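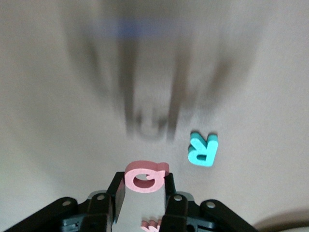

Chapter 4
Collecting Demonstrations

A learning system that moves things needs examples of things being moved. In this chapter you will plan a small collection, record it, and decide which recordings to keep.

We use one task all the way through: handling foam letters and blocks on a plain tabletop, with a camera at the gripper. The Wamdale exercises at the end call for 60 recordings - 46 for training, the rest held back for testing.

Before you start, read Section 4.1 on naming files. Change the starting layout between recordings, and write down each change as you make it. Keep failed grasps in a separate folder. You will need them in Chapter 5.

4.1 Naming and Storing Recordings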